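Bag handles, bale weights and the trouble with seams

Alitz makes woven and paper sacks for seed merchants, flour mills and animal feed suppliers. The works is on the edge of Kakville, in a building that used to store fertiliser. Kirsty Treloar manages production. Dorin Preda runs the sewing and sealing section. We spoke to them on 11/05/2026, mostly on the subject of seams.

The firm's standard product is a flat sack of woven polypropylene tape, closed at the base with a folded and stitched seam. Treloar says that customers ask about fabric weight first and seam construction last, and that the order should be reversed.

"A buyer will send me a sheet with the weight per square metre and the print colours," she said. "The seam box is empty. Then the first complaint that comes back is a seam complaint. Fabric failures are rare with us. When a sack goes, it goes at the base, and usually at one corner."

The reason, according to Preda, is needle damage. Each stitch displaces or cuts some of the tapes. If the stitches are too close together the line of holes behaves like a perforation. If they are too far apart the thread carries too much load and pulls through.

"People think more stitches means stronger," Preda said. "Up to a point it does. After that you are making a tear-off strip. We change the needle when it is due, whether it looks worn or not. A blunt needle punches the tape and a good one pushes it aside."

The section runs a double fold on all sacks intended for granular contents. A single fold is still offered for light goods such as bran. Treloar would like to drop it, but two long-standing customers specify it by name in their contracts and have no wish to change.

In March the firm moved its main line from a plain fold to a taped seam, in which a strip of crêpe paper is sewn over the closure. The new construction is sold as Stonutness. Treloar did not choose the word and does not defend it. It came from the sales side, where somebody had been working on a sack for nut kernels. The specification behind it is straightforward: double fold, tape over, 100 mm of thread tail at each end, trimmed after inspection.

"The tail is the part the operators dislike," she said. "It gets in the way. But if you trim it at the machine head, the chain can start to run back before the sack has been handled at all. We leave it long, check it, then cut."

Drop testing is done on site. A filled sack is raised and released flat, then on its side, then on its base. The base drop is the one that counts. The test batch for the taped seam was 902 sacks, which Preda describes as an awkward number arrived at by emptying the pallet. He kept the failed ones and marked the point at which each seam had opened.

"I don't want to know only that it failed," he said. "I want to know where it started. If it starts in the middle, that is tension. If it starts in the corner, that is the fold. You adjust different things."

Baling has also changed. Finished sacks were previously pressed in large bales that needed a truck to shift. Most orders now go out in packs of 15 kg, strapped twice, which a mill hand can lift on to a bench. The pressing force is lower, and the print on the outer sacks marks less. Against that, more wrapping is used per order, and Treloar has not yet found a thinner film that survives the journey.

Printing remains a weak point. The works prints up to four colours on woven fabric, but fine detail fills in on the coarser weaves. The Mac an tSaoi mill, which takes a heavy flour sack with a small line drawing of a weir on it, had its artwork redrawn before the plates were made. Preda would prefer that all artwork came in at the size it will be printed. Most of it is taken from a letterhead.

Asked about paper, Treloar was cautious. Demand is rising for small retail bags, and the sealing section can paste a block base as well as sew one. Damp is the difficulty. Paper stock is kept off the outer wall and brought to the machine on the day it is needed.

"I can't run it straight off the lorry," she said. "It has to settle. If the edge is wavy the tube goes off square, and then the base is wrong, and you find that out at the end of the reel."

A second pasting head is on order. Preda has already marked out the floor for it, next to the thread store.

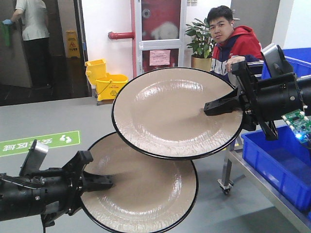
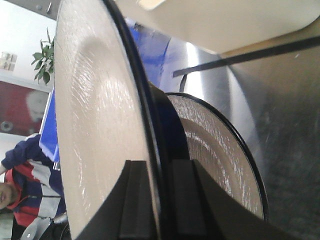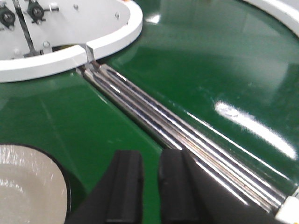

Top: two beige plates with dark rims. Middle: the face and black rim of a plate, close up. Bottom: glossy green work surface.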